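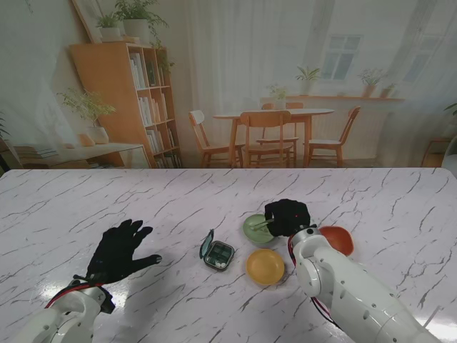

Ticket 414, page 7

Site: Morais showroom, table cell 2
Opened by: Bemstead demo support
Priority: high until the open day, normal after
Status: closed

Reported problem: During rehearsal for the Wednesday open day, the right hand stopped on its own partway through the pill case routine. The operator screen showed a grip timeout. The left hand held its open position and gave no fault. Visitors from Trenditz were due at 1:30 p.m. and the pill routine was third on their program.

9:10 a.m. Restarted the right hand controller only. Ran the routine again from the home position. Same timeout at step 38.

9:25 a.m. Checked the hand cable at both ends. Connectors seated. Swapped ports with the left side. The fault stayed with the right hand, so the port is good.

9:50 a.m. Pulled the log. The finger current climbs before each timeout, which looks like drag on the fingers. The gloves on this pair were changed on Monday night and the right one was a size smaller than the spec sheet calls for.

10:15 a.m. Fitted the correct size from the Fosusholm spares kit. Ran open and close by itself with nothing in the hand, then checked both wrist camera feeds while the hands were spread.

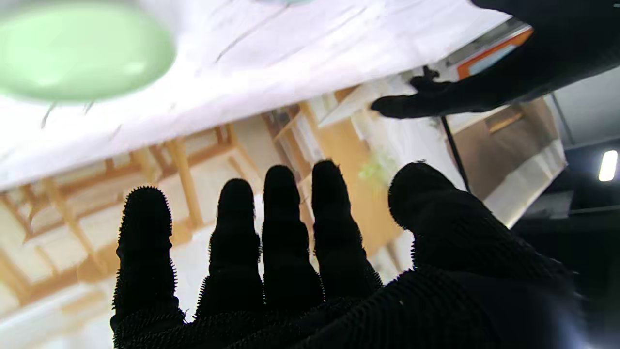 Current went back to normal on the open and close test. Cleared the fault history and reloaded the demo program. The grip timeout setting had been raised by someone during rehearsal, so I put it back to the default.

10:40 a.m. Full program with the bowls and the pill case set out on the marble-pattern top. Watched from the fixed camera view as well as from the visitor side of the rope.

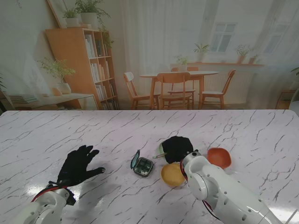
Ran the program 40 times before lunch with no timeout. Left the cell powered on and in hold.

2:45 p.m. Demo finished. No faults logged during the visit.

Follow-up: label the spare gloves by size. Order one more right-hand pair. Still need the login for the Morais guest network, the one on the door card does not work.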